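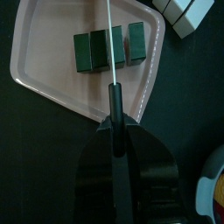 White rod and green blocks.

Kovudetti Community Choir
Minutes of the autumn members' meeting, held on October 2, 2018 in the upstairs room at Mensah Hall

Present: Dolores Haddad (chair), Paloma Esposito (musical director), Reginald Lindgren (accounts), Desmond Benavides (library and concerts), Dolores Kapoor (minutes), and 38 members of the choir.

1. Welcome and apologies

Dolores Haddad welcomed everyone back after the summer and said how lovely it was to see so many coats on the backs of so many chairs, and in particular how pleased she was to see the new tenors, who have been wanted for a very long time and who she hoped would not be frightened off by an evening of business before they had sung more than a handful of notes with us. Apologies had come from several of the second altos, who were at a wedding together, and we send the couple our love.

2. Minutes of the last meeting

The minutes of the April meeting were read and agreed, with one correction. Under item 6 it was recorded that the basses had asked for the windows to be kept shut during rehearsals. The basses had asked for them to be kept open, and it was the sopranos who wanted them shut. Dolores Kapoor apologised to both sections. The question of the windows was then talked over again at some length and left where it was.

3. Money

Reginald Lindgren took the meeting through the accounts. The balance stands at £3687, a little healthier than this time last year, mostly thanks to the summer concert and to the cake table, which brought in £226 by itself. Reginald wished to thank all the bakers, and said the lemon drizzle had gone before he could get out of the back row.

The largest costs were the hire of the hall, the tuning of the piano and the new copies for the spring programme. There was a question from the floor about whether the piano needed tuning quite so often. Paloma Esposito answered that it did, and played the B flat above middle C as evidence. The meeting agreed to carry on with the tunings.

It was proposed that subscriptions should stay as they are for another year, with the reduced rate still offered to anyone who asks Reginald for a quiet word. Carried with no one against.

4. Christmas concert

Paloma spoke warmly about the programme and is clearly looking forward to it very much. The first half will be carols old and new, with the audience joining in for the ones they know, and the second half will open with "Grusura", the lullaby we tried last winter and then put away. She knows that some people found the middle section a trial, and she has marked up a simpler line for the second sopranos – copies are on the piano lid, please take one home and have a go at it before the next rehearsal.

There was a good deal of talk about whether to stand or sit for the readings. Several members find it hard to stand for the whole of the first half, and Desmond Benavides suggested that chairs be left out on the ends of every row, so that anybody may sit down when they like without having to climb over a neighbour. This was thought very sensible and was agreed straight away.

Dress will be black with a touch of red. A scarf, a tie, a flower or a ribbon will all do nicely, and there is no need to go out and buy anything. Dolores Haddad has a bag of spare scarves from past years and will bring it along.

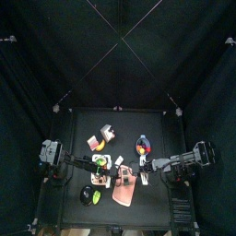

Mulled wine and squash will be served in the interval as before. Members are asked to sign up on the sheet by the door for pouring, for washing up, or for standing at the entrance with programmes. The washing up list was still bare at the end of the meeting, and the chair asked that people look kindly upon it.

5. Spring outing

Desmond has been in touch with Girex, the coach firm we used for the cathedral trip, and they can let us have the same size of coach and, with luck, the same very patient driver. We would need at least 25 people to make it worth the hire. The two ideas put forward were a day by the sea with a short sing on the bandstand, or a shared workshop with another choir further up the valley. Feeling in the room was fairly evenly divided, with the altos strongly for the sea. Desmond will find out the cost of each and bring the answers to the next meeting.

6. The music library

Desmond reminded everyone, as gently as he could, that a number of copies from the spring have still not come home. He is especially anxious about the green folders, which were lent to us and have to go back. Please look in piano stools, in bicycle baskets and under the seats of cars. Pencil marks should be rubbed out before copies are returned, and ink should not be used at all. One member asked what to do about a copy that had been chewed by a puppy. Desmond said he would take whatever was left of it.

7. Any other business

It was asked whether the tea break could be moved ten minutes earlier, so that those catching the last bus need not gulp. Paloma was happy to try this until Christmas.

A member of the first altos asked whether the choir might sing at the care home again, as the residents had enjoyed it so much and had known every verse better than we did. There was great support for this. Dolores Haddad will telephone and ask which afternoons would suit them.

Reginald asked whoever has borrowed the long extension lead to put it back in the cupboard.

The chair thanked Paloma for all her work, and the members joined in with a long round of applause. The business being finished, the meeting closed and we sang two carols before going home.

Actions
Dolores Haddad: telephone the care home; bring the bag of scarves.
Desmond Benavides: coach and outing costs; chase the missing copies.
Reginald Lindgren: confirm the hall booking for the dress rehearsal.
Paloma Esposito: simpler line for any tenors who would like one too.
All: washing up list.

Minutes taken by Dolores Kapoor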